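Dec 27, 2023

# Grewal's late bus is coming back in January

Good news if you've ever been stuck outside the Kustia theater at eleven at night with no ride: the 108 is getting its late runs back! I had pretty much given up on this one. The transit office posted the new timetable this morning, and the last bus out of downtown Grewal will leave at 11:40 instead of 9:15.

I ride the 108 most days, so I'm biased, but the early cutoff has been a pain all fall. My sister-in-law works the closing shift at the Traloveck bakery and she's been paying for a cab three nights a week (you can guess what that does to a paycheck). I emailed the office in October to complain and got a very polite form letter back.

So what changed? Money, mostly. The city found enough in next year's budget to pay for 85 extra hours of driving a month. A petition helped too. It had about 200 signatures when I added mine at the library.

The fare stays the same, and your old pass will still work. The stop at Elo Street is moving, though. It'll be around the corner by the pharmacy until the sidewalk work is done, so don't stand at the old pole and wave like I did last week. 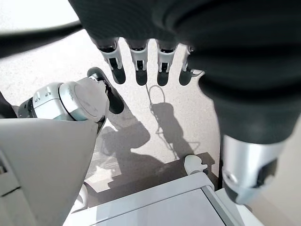 One thing I'm still grumpy about is Sunday service, which isn't changing at all. I called to ask, and the woman on the phone said they'll look at it again in spring, once they have ridership numbers for the late runs. She also told me the paper timetables are at the printer and should be on the buses by the first week of January. If you want one sooner, the online version is up now, but the link from the city's home page was giving me a 404 at lunchtime. Go in through the transit page and it loads fine.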